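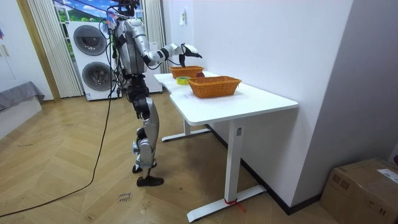

Workplace Checklists > Automation

Humanoid station walk-round, Brillolham sorting room

Filled in by Berwyn Howells, 26 June 2018. Second check since the robot took over moving items between baskets. Marks are OK, FIX or ASK.

1. Floor and cables
FIX. The black cable from the robot's back lies loose across the wood floor. Zsolt Lakatos walks that way with full trays and says he now goes the long way round. Route it along the wall or put a cover over it.
FIX. Ends of the red tape or ribbon tied at the foot of the desk leg trail on the floor. Trim them.
ASK. Handwritten note taped to the floor near the robot's feet. I read it as "close drawer". If it's an instruction it belongs on the board with the others.
OK. No damage to the boards beyond scuffs.

2. Desk
OK. Two wicker baskets on top, both within the marked reach in the Meredith manual.
FIX. Roll of tape left by the notched edge. Tools and supplies go back on the shelf before the arm is powered.
OK. Desk does not rock when leaned on. Tested with the robot off.

3. Robot
ASK. Cables at the back hang in loops between the body sections. Nest Mathias thinks they could snag when it turns. Kornetti to confirm whether they should be clipped.
OK. Stop button tested 2 times, arm held still both times.
OK. Hand and finger joints wiped down, no cracks found.

4. Space around the station
FIX. Cardboard box on the floor past the desk. This is the third place I have found a box this month - they need a proper spot.
OK. Door opens fully.
ASK. The washer-dryer stack is behind the robot. Whoever needs it has to stop the robot first, and Nidia Inga says that means waiting for a cycle to end. She would like laundry times agreed in writing.

5. People
OK. Everyone on the rota has done the 60 minute briefing except Achilleas Vlachopoulos, who is booked in.
ASK. Nidia used to do all the basket work herself. She now watches the robot and corrects it, and says her wrists are better but standing still is harder on her back. Requesting a stool, form 506.
ASK. Nest wants to know who signs for a dropped item when the robot drops it. Same log as before for now, with "R" in the name column. Grillness should give us an answer on this before November.
FIX. Breaks. Two people skipped theirs to avoid leaving it running alone. Stop it and take the break.

Open items go to Zsolt. Cable first, then the box.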